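Witum hand-held gripper kit for school clubs and student teams

Home > Clubs and classes > Grippers > Witum

If your club has got a robot arm to move but nobody has the patience to program every reach and turn, have a look at the Witum. It's a gripper you hold in your own hand. A student picks something up, carries it, puts it down, and the camera on the tool records the whole go from the gripper's point of view. Later on you can use those recordings to train an arm to do the same job. We've watched twelve-year-olds get the hang of it during one lunch break, and we've watched their teachers refuse to give it back!

The kit was put together by Valdemar Hedegaard and the after-school robotics class at Keltitz, who wanted something sturdy enough to be passed from hand to hand all term. They tried their first version in the Sidolura student challenge, came home with a long list of complaints, and fixed nearly all of them before the next April. (The squeaky trigger took a bit longer.)

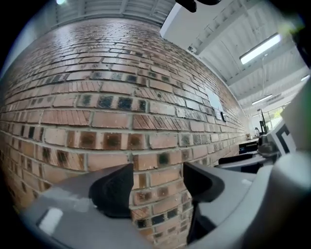

Reading time: 4 min

Two gray fingers, each with a black rubber pad at the tip, do the gripping. The pads are the part students ask about most. They press straight on to the fingers and come off again with a firm tug, so when a set gets shiny and starts to slip you can swap it between rounds without hunting for a screwdriver. A spare set is in the box.

The camera looks out over the fingers with a very wide view, so you get the pads and a great deal of the room as well, walls, lights, windows and all. That takes some getting used to on playback, and straight lines come out bendy near the sides. It's lovely for learning, though. Long walls turn into great sweeping curves, and that makes a really good first lesson on how lenses work and why we calibrate them. The Keltitz class spends its whole opening session on this, walking about and recording before anyone is allowed to pick up a single block.

You'll want printed markers too. They are plain black patterns on white board, and the software uses them to work out where the gripper is. Print them on matt paper and stick them down flat. Glossy prints catch the ceiling lights and you lose the pattern just when you need it.

What's in the box

Hand-held gripper with camera mount
Spare pair of rubber finger pads
Marker sheets, ready to stick on board
2 USB cables
Teacher's booklet with 10 club sessions
Team sheet for the Sidolura challenge

You supply the camera, a laptop and a table. A list of cameras that fit the mount is in the booklet.

Getting a club going

Teams of 4 work best. One person holds the gripper, one resets the objects, one watches the laptop and one writes down what went wrong. Swap jobs after every batch. A batch of 30 short recordings fits nicely into a club session with time left over to look through them, and do look through them, it's the best bit. You'll see fingers closing too early, cups nudged off their spot, someone's sleeve in the way. Bin the bad ones and go again.

Start with one large, soft thing (a sponge is ideal) and leave anything thin or shiny for later in the term. Keep hold of the tool by the handle and move a little slower than feels natural. Quick turns of the wrist smear the picture.

The booklet was written with Kozłowski, the workshop that makes the fingers, and covers setting up, recording, sorting and the first training run. It also has a page on repairs, with drawings, for clubs that have their own 3D printer and would like to make replacement fingers.

Good to know

Left-handed students can use the kit as it comes. The trigger sits in the middle of the handle.

The gripper isn't a toy for very young children, and the finger joints can pinch. Wipe the pads with a damp cloth and let them dry before they go back in the case.

Spare parts: finger pads, fingers, trigger spring, marker sheets. All can be ordered singly from the parts page.

Related: Witum carry case, Sidolura practice table, Marker boards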